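Perkus Kids – Big Questions, Quick Answers

Why Do Some Rooms Sound Weird?

Ever moved house? You run into your new bedroom before the furniture comes and yell HELLO and it sounds huge. Boomy. Like you're a giant, or a king in a castle. Then the bed goes in, and the rug, and all your stuff, and you yell hello again and it's just your normal old voice.

Same room. Same you. So what happened to the big voice? Let's find out, quick.

First, what is sound?

Sound is a wiggle. When you talk, two little flaps in your throat shake back and forth very fast. They push the air, and that air pushes the air next to it, and so on, all the way over to somebody's ear. Put your fingers on your throat and hum. Feel the buzz? Now whisper. No buzz! (Whispering is just air rushing thru, the flaps don't shake.)

The wiggle moves fast. It can cross a football field, one end zone to the other, in less than a third of a second. Way faster than you can run it. Faster than most cars on their best day.

But what happens when it gets to a wall?

Boing

It bounces! Not all of it. Some soaks into the wall, some goes through to the other side, which is why you can hear your brother's music when you're trying to sleep. But with a hard wall, most of it comes right back into the room.

Think of a rubber ball. Throw it at a brick wall and back it comes. Throw it at a big pile of blankets and... flop. Sound does pretty much the same thing. Hard smooth stuff sends it back. Soft fluffy stuff eats it up.

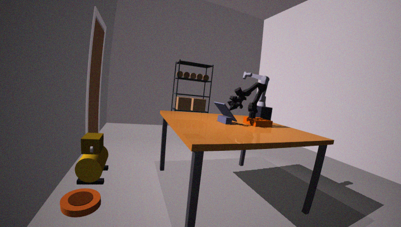 And it doesn't bounce just once. It hits one wall, then the floor, then another wall, then the ceiling, and every time it gets a bit weaker. All those leftover bits get to your ear one after another, so close together that your brain smooshes them into one long sound. There's a word for this and it's a good one to say at dinner: reverberation. Ree-VER-buh-RAY-shun. Most people just say reverb.

So that's your big bedroom voice. Lots of hard walls, nothing soft yet, lots of bouncing.

Is that an echo?

Nearly. An echo is when you hear the sound come back all by itself, after a gap. "Hello!" ... "hello!" For that the wall has to be far off, so the sound takes longer to get home. In a bedroom it comes back too soon and gets mixed up with the first one.

Want to catch a real one? Find a big flat wall outdoors, like the side of a school gym. Ask a grown-up to take 20 big steps straight back from it and go stand with them. Clap once. Listen. Works best when it's quiet – no traffic, no wind, no little sisters.

Tunnels are great too. The old foot tunnel at Rornby is so good for this that kids walk home the long way just to shout in it. And in the Tosau Caves the guide switches off the lamp and drops one pebble, and you hear it go on and on and on in the dark. Spooky. Go if you can.

Why soft stuff is so quiet

Look at a wool sweater up close. Really close. It's full of tiny holes and tunnels. When sound goes in, the wiggling air rubs against all those little hairs and slows down. The wiggle gets used up and turns into a teeny tiny bit of heat. Too little to feel, so no, you can't warm up your feet by singing at your socks.

Good sound soakers:
Carpet and rugs
Thick curtains
Beds, cushions, big squashy couches
Snow! Fresh fluffy snow is full of air pockets, that's why everything goes hush after a snowfall
People. Yes, you. A hall full of people sounds less boomy than the same hall with no one in it

Good sound bouncers:
Tile (sing in the bathroom, you'll sound amazing)
Glass
Concrete
Bare walls and hard floors 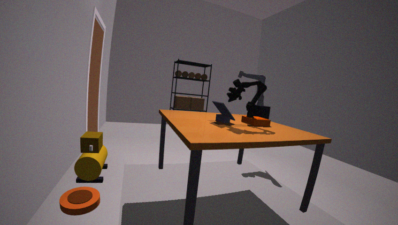 Who cares about echoes?

Bats, for a start. A bat out hunting squeaks and listens for the squeak to bounce off a moth. When it gets really close it can squeak up to 200 times in one second. Most of those squeaks are too high for people to hear, so a busy night for a bat sounds like nothing to us. Dolphins do the same kind of thing underwater, with clicks.

People who build concert halls care a lot. Too much bounce and the music turns to mush. Too little and it sounds flat and dull, like the band is playing inside a closet. The Darwish Hall has wooden panels on the walls that swing around, hard on one side and fuzzy on the other. Hard side out for a choir. Fuzzy side out when someone's giving a speech, so you can acutally hear the words.

And school cafeterias? Hard floor, hard tables, hard walls, and everyone yelling over everyone else. Now you know.

Try it: the sock box test

You need:
A big cardboard box
A kitchen timer, or anything that beeps
8 pairs of thick socks
2 ears

1. Set the timer for one minute and put it in the box. Fold the flaps shut.
2. Walk to the other side of the room and wait for the beep. Is it loud? Remember it.
3. Now stuff the socks in all round the timer. Set it again, shut the flaps, same spot, same wait.
4. Different? Try towels next. Then crumpled newspaper. Then plastic bricks.

Write down which was the quietest. Put the socks back after, in pairs please.

Words to know

Echo – a sound that bounces back after a gap
Reverberation – lots of bounces all mixed together
Absorb – to soak up
Vibrate – to wiggle back and forth very fast

Next time on Perkus Kids: why does your voice sound so odd in a recording?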